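Belt picking with Stedik: a few pictures

I've been promising pictures of the software work for ages, so now you get some! Quick catch-up for anyone new: Stedik is our planner, the bit of code that decides where the arm goes and when, and since June we've been teaching it to pick things off a conveyor. Margaux Lebrun does the perception side, Hugo Moulin looks after the hand controller, and I get to glue it all together and complain about timestamps.

Most of my time goes into the approach pose. The planner wants a spot over the belt where the hand can wait with the fingers open, close enough to be quick and high enough that the elbow has room to fold (my first version was great at the first half of that and terrible at the second).
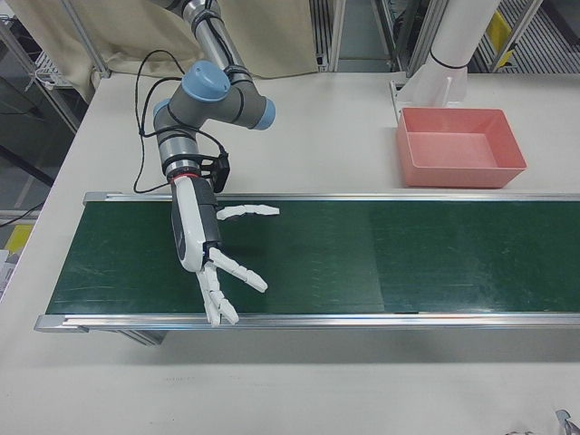
Hand open over the belt, nothing to pick. The pink bin is behind.

Cups are my favorite test object and Margaux's least favorite. A cup standing up is easy, you fit a cylinder and you're done. Tip it over and the fit starts flipping between two answers, mouth one way, mouth the other, and the planner happily chases both of them. We now keep the last 3 estimates and make them vote before anything moves.
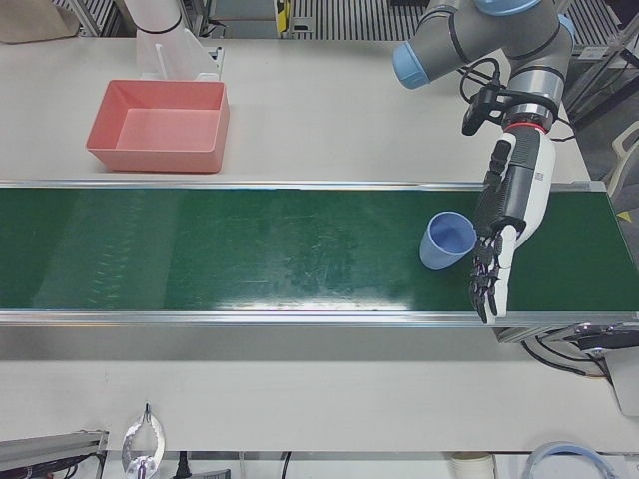 The voting costs us a bit of delay, so Stedik has to predict where the object will be by the time the fingers close. I was using the commanded belt speed for that, which was lazy of me. Hugo switched it to the encoder reading and our worst misses went away the same afternoon. I owe him lunch, I think.

The next job is the wrist camera stream. Its view rotates with the hand, and I'd hard-coded one orientation back when we only had a single test pose. Oops!
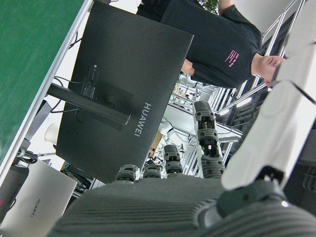 So every image gets its transform from the joint state at capture time now, and the log viewer (Timothée Pons wrote it, it's lovely) can play the images and the joint angles side by side. Replay run 301 is the one we all keep going back to. Still on my list: a proper timeout for the vote, and getting rid of the 600 ms sleep I put in the grasp routine and forgot.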